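穴のあいた物をつかむ
手首カメラのシミュレーションと、把持ソフトウェアの見えない部分

2023年11月16日

ロボットの展示会へ行くと、人が集まるのはたいてい腕の前です。腕が動き、指が閉じ、物が持ち上がる。見ていて気持ちのよいものです。しかし私がこの記事で書きたいのは、指が閉じる前の短い時間のことです。その時間にソフトウェアは何を見て、何を決めているのでしょうか。

九月に、把持ソフトウェアを作っている小さな会社Inardを訪ねました。会社は駅から歩いて行ける古い事務所ビルの三階にあります。入口にスリッパが並んでいて、奥の部屋では計算機のファンの音がずっと聞こえていました。私は日本語で技術の話を聞くとき、今でも辞書を手元に置きます。この日いちばん多く引いた言葉は「遮蔽」でした。手前の物が後ろの物を隠すことです。把持の仕事は、ほとんどこの言葉との付き合いだと言ってもよいかもしれません。

Inardの製品は三つの層に分かれています。いちばん上が認識のCasus、真ん中が動作計画のMoges、そして全体を試すためのシミュレーション環境がZetariです。名前の由来を聞いてみましたが、はっきりした答えはもらえませんでした。短くて、ほかのソフトウェアと重ならない名前を選んだだけだそうです。

順番に説明します。

Casusは、手首に付けたカメラの画像から、物の輪郭と、指を置けそうな場所の候補を出します。カメラが手首にあると、便利なことと不便なことが同時に起こります。便利なのは、物に近づくほど細かいところが見えることです。不便なのは、自分の指がいつも視界に入ることです。しかも、いちばん大事な瞬間、つまり指が物の両側に来たときに、指がその物を隠します。

魚眼に近い広い視野のレンズを使えば、指の外側まで見えます。その代わり、画像は円い形になり、四隅には何も写りません。初めて見る人はこの黒い隅をもったいないと感じるようですが、開発者たちは気にしていませんでした。隅の画素はマスクをかけて、最初から計算に入れないのです。

Zetariの画面を見せてもらいました。私は、もっと映画のように美しい映像を想像していました。実際の画像には細かいざらつきがあり、輪郭は階段のようにぎざぎざしていました。しかし、しばらく見ていると目が慣れます。そして、どこが難しいのかが少しずつ分かってきます。

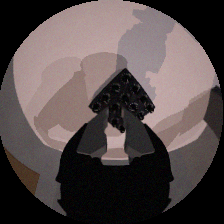 Zetariのレンダリング画像。淡いピンクの面の上で、黒い穴あきの物体にグリッパーの指が重なっている。

難しいことの一つ目は、物の形そのものです。この物体は、上の部分は幅の広いくさび形で、まだ分かりやすいのですが、下へ行くと輪郭が不規則になります。その不規則な部分が、ちょうど左右の指の間に見えています。表面にはリング状の開口がたくさん並び、縁だけが鈍い灰色に光っています。

認識のソフトウェアにとって、穴は困った存在です。人間は穴を見れば、すぐに「この物には穴がある」と考えます。ところが輪郭を追うプログラムは、穴の縁も物の縁も、同じ「明るさの変わる線」として受け取ります。以前の版のCasusは、穴の縁を物の端だと思いこみ、その内側に指を置く候補を出すことがあったそうです。指は穴より太いので、そのような候補は役に立ちません。

今の版では、まず物全体を一つのかたまりとして塗り分け、その後で内側の線を調べます。順序を入れかえただけのように聞こえますが、そのために学習用のデータをほとんど作り直したと聞きました。社内の試験用に、穴のある形を163種類そろえたそうです。格子、網、歯車、それから名前の付けにくい形もあります。一覧を見せてもらいましたが、途中から私には区別がつかなくなりました。

二つ目は影です。淡い色の面には、青みがかった灰色の影や茶色っぽい影が落ちて、ところどころで重なっています。影の境界はくっきりしていて、場所によっては物体の輪郭よりも目立ちます。本物の照明ならば、影の縁はもう少しやわらかくなることが多いでしょう。この点について質問すると、開発者は少し考えてから、硬い影のほうが試験としては厳しいので残している、と答えました。硬い影で間違えない認識器を先に作り、やわらかい影は後から加える、という方針です。

私はこの説明に半分だけ納得しました。厳しい条件で強いソフトウェアが、やさしい条件でも必ず強いとは限らないからです。ぼんやりした影には、ぼんやりした影の難しさがあります。この疑問も伝えたところ、そのための比較試験はまだ途中だという返事でした。途中のことを途中だと言ってくれる会社は、取材する側にとってありがたいものです。

三つ目は色です。黒に近い物体と、濃い灰色の指と、黒い本体。この三つが一つの視界の中で近くにあります。明るさだけを頼りにすると、どこまでが自分の手で、どこからが相手の物なのか、境目があいまいになります。

ここで働くのが、ロボット自身の関節の情報です。指がいまどれだけ開いているかは、画像を見なくてもモーターの側から分かります。Casusはその値を使って、指が視界のどこに写るはずかを先に計算します。写るはずの場所に写っているものは自分の指、残りが外の世界、という考え方です。人間が暗い部屋で手を伸ばすとき、自分の手の位置を目で確かめなくても分かるのと似ています。

ただし、計算した指の位置と画像の指の位置は、ぴったりとは合いません。レンズのゆがみの補正に誤差があり、時刻のずれもあります。Inardでは、このずれが画像の上で2画素を超えると、その一枚を判断に使わないことにしています。厳しすぎると思う人もいるでしょう。捨てる画像が増えれば、腕は次の画像を待たなければなりません。待つことと間違えること、どちらがよいかは、使う現場によって違います。この値は設定ファイルで変えられるようになっていました。

次に計画の話をします。MogesはCasusから候補を受け取り、そこまで腕をどう動かすかを決めます。候補は多いときに38個も届きます。全部について詳しい軌道を計算すると時間がかかるので、最初に粗い計算で大部分を落とします。関節が曲がりきってしまうもの、本体が周りにぶつかるもの、手首のケーブルがねじれるもの。こうして残った少数の候補だけを、ていねいに計算します。

おもしろいと思ったのは、Mogesが「見やすさ」も点数に入れていることです。最短の道で近づくと、早い段階で指が物を隠してしまう場合があります。少し遠回りでも、最後の直前まで物がよく見える道を通れば、Casusは候補を途中で直すことができます。計画が認識を助け、認識が計画を直すわけです。

この仕組みを入れた直後には、困ったことも起きたそうです。Mogesは見やすさの点数を集めようとして、物の周りをゆっくり回るばかりで、なかなか近づかなくなりました。シミュレーションの中だったので何も壊れませんでしたが、開発者たちはその動きを「散歩」と呼んで、今でも試験項目の名前に残しています。散歩を止めるために、時間がたつほど見やすさの点数が下がるようにしました。

下げる速さを決めるために、同じ場面を条件ごとに100回ずつ走らせたと聞きました。実物の腕でこれをするのは大変です。物を元の場所に戻す人が必要ですし、戻す位置も毎回少しずつ違ってしまいます。シミュレーションなら、同じ初期状態から何度でも始められます。夜のうちに走らせておき、朝に結果の表を読むのがInardの普通の働き方です。

表の読み方にも工夫がありました。成功か失敗かだけを見ると、原因が分かりません。そこでZetariは、失敗した回について、認識の候補がよくなかったのか、計画が候補に届かなかったのか、指が閉じるときに物がすべったのか、最初に疑うべき層を記録します。この自動の分類はときどき間違えるので、人が画像を見て直します。直した記録は、分類のプログラムを改良するために使われます。私が訪ねた日にも、画面に円い画像がたくさん並び、一つずつに短いメモが付けられていきました。地味な作業です。メモの言葉は人によって違うので、近いうちに用語をそろえたいとのことでした。

シミュレーションについて、私は以前から一つの疑いを持っていました。現実と違う画像でいくら練習しても、現実の役には立たないのではないか、という疑いです。取材の後でも、この疑いは完全には消えていません。接触の計算、特に細い穴の縁に指の角が引っかかるような場面では、Zetariの答えをそのまま信用しないほうがよい、と作った人たち自身が言います。一方で、視界の中で何が何を隠すかという幾何の問題であれば、ざらついた粗い画像からも学べることは多いようです。

帰る前に、次の版の予定を聞きました。Casusには、自信のない候補を自信がないまま渡す機能が入ります。今は点数が一つの数字になっていて、Mogesはそれを素直に信じます。次の版では点数に幅が付き、幅が大きいときには、Mogesがもう一枚だけ別の角度から見る動きを計画に入れます。その一枚をどの角度から撮るのがよいかは、まだ議論しているところでした。ホワイトボードには腕の略図が何本も描かれていて、古い線が消されないまま、その上に新しい線が重なっていました。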